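Penesow Weather Watchers – evening talk, notes
20 Aug 2023
Slot is 50 min incl. questions. Keep moving. Water on the lectern.

OPENING
Thanks Rosalie for the intro. Don't redo the bio, she'll have done it.
Ask for hands: who has a rain gauge at home? Who checked it this morning? (expect fewer hands)
Tonight = fog. Valley fog, why the forecast misses it, what spotters can do about it. No tornadoes, sorry. Damian did those in March.

Slide 1 – title
Skip fast.

Slide 2 – map of the valley
Point out the river, the Tandgate bridge, the Kemeys ridge. People from out of town won't know where Kemeys is, so use the pointer.
The low stretch between the bridge and the grain elevator is the one we care about. Cold air drains off both sides at night and sits there. Nowhere to go.
Airport sensor is up on the flat ground, wrong side of the ridge. So the airport says clear and the bridge is soup. Happens over and over.

Slide 3 – what makes radiation fog
Three things, say them slow:
clear sky
light wind, but not dead calm
damp ground or damp air near the ground
Dead calm usually gives you dew or a thin layer at your ankles. A little stirring lets it build up. Folks always get this one backward, stop here and repeat it.
Long nights help, so fall is our season. Rain in the afternoon then clearing at sunset is the classic set up. If you remeber one thing from tonight, that's it.

Slide 4 – temp and dewpoint graph
Two lines coming together after sunset. Explain dewpoint in one sentence: the temperature the air has to cool to before water starts coming out of it.
When the lines touch, don't assume fog. Dew comes first. Dew pulls water out of the air, so dewpoint drops a bit too. The lines can run side by side for hours.
Watch for the dewpoint to stop falling. Then look outside.
Somebody will ask about relative humidity. Short answer: fine to use, but it jumps around as temp changes. Dewpoint is steadier. Move on.

Slide 5 – the bridge morning
Dwight's story, he said OK to tell it. He left the house under stars, came down the hill and couldn't see his own hood by the bridge. Pulled into the feed store lot and called it in. No advisory out yet at that point.
His report had everything: place, time, how far he could see, what he used to judge it.
Don't oversell. One report. But a good one.

Slide 6 – how to judge visibility
Pick your landmarks NOW, in daylight. Measure on a map. Write them on a card by the door.
Mine: mailbox, neighbor's barn, water tower, ridge.
At night use lights, but lights carry farther than dark objects so say which you used.
High beams make it worse. Don't judge from inside a car with a dirty windshield (laugh here maybe)
Dense fog = a quarter mile or less. That's 1/4 mile, 1320 feet. My water tower card says 1336 feet, so if I can't see the tower I call.

Slide 7 – sample report
Read it out loud:
"Bottom of Kemeys Road, visibility under a quarter mile, can't see the water tower, no wind, pavement wet."
Takes 15 seconds. No need to apologize for calling, no need for your theory.
If it lifts, call again. Nobody calls when it lifts and that's the half Annelies wants most for the log.

Slide 8 – when does it burn off
It doesn't burn, it mixes out. Sun gets through to the ground, ground warms, air starts to turn over. Edges go first, middle last.
Cloud moving in above it = can hang on well past breakfast. Low winter sun, same problem.
Skip the satellite loop if we're behind. If it plays, point at the river, fog follows the bends. Remo made the loop, credit him.

Slide 9 – freezing fog
Quick one. Below freezing the droplets stay liquid and freeze on what they touch. Bridge decks, steps, wires.
Looks like nothing on the road. Walk on the grass.
(Cut this slide if past 40 min. Tandgate people will want it though, they had the bad one.)

Slide 10 – sign up
Sheet is at the back by the coffee. We have 60 names on the list already but hardly anyone north of the river. If you live up there I want to talk to you before you leave.
Cards for landmarks are free, take two.
Next talk is Remo on frost pockets, date not set.

QUESTIONS – likely ones
Can my weather station predict fog? Sort of. Wants a good dewpoint and most cheap ones drift. Check it against someone elses.
Is steam fog the same? No. Cold air over warmer water, river and ponds mostly, usually shallow.
Why does the app say mist? Mist is the thinner stuff. Same droplets, you can see farther.
Anything on climate – say I don't have the local numbers with me, take an email.

Last slide – leave up during questions 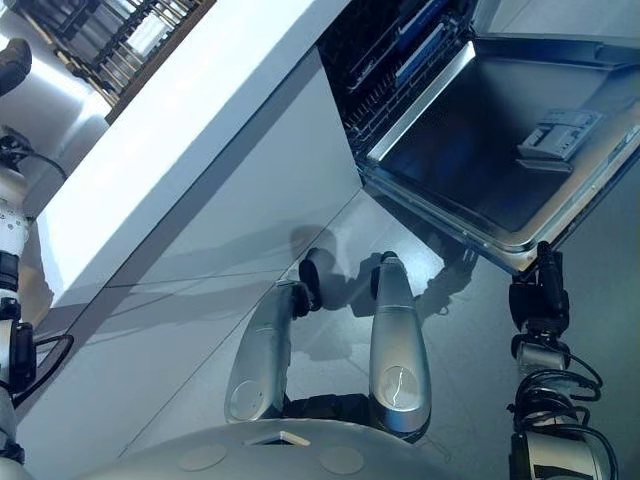 Kitchen, dishwasher open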